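Passei a semana toda lendo sobre robôs domésticos e preciso dividir isso com vocês, porque estou empolgado demais. Segue o fio!

1/ A Laizer soltou a demonstração nova do braço dela limpando bancada. Cinco minutos sem corte! Ano passado era tudo vídeo acelerado, vocês lembram?

2/ Mas bancada é fácil: plana, na altura certa, bem iluminada. Meu teste é outro -- líquido derramado no chão do quarto, entre o pé da cama e a perna da cadeira. 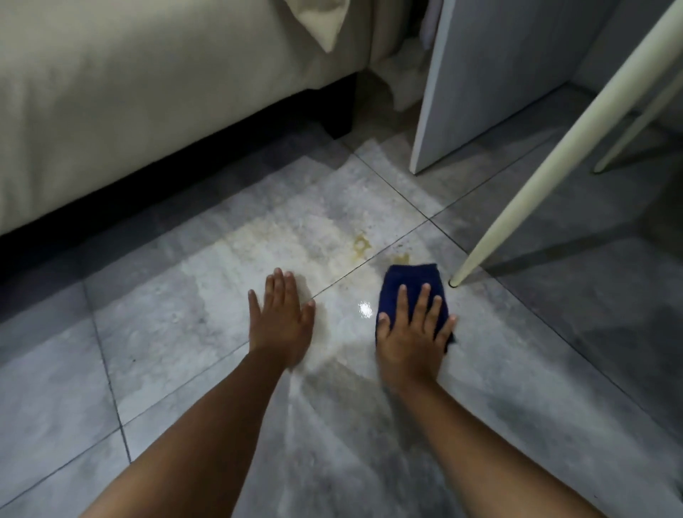
3/ Pensa no que a mão faz sem a gente notar: aperta mais onde tem mancha, dobra o pano, desvia do móvel, sente se o piso ainda está escorregando. O robô precisa aprender cada uma dessas coisas.

4/ A Starnus diz que treinou o modelo dela com 2.741 gravações de limpeza, umas 100 delas só de piso. Achei pouco, mas o resultado já me deixou de queixo caído.

5/ Em piso seco vai lindo. No molhado ele ainda espalha mais do que seca, e reflexo de luz confunde a câmera -- isso quem contou foi a própria equipe, ponto pra eles.

6/ Então, já dá pra largar o pano? Ainda não. Em novembro sai a versão com sensor de pressão nos dedos e eu volto aqui pra comentar!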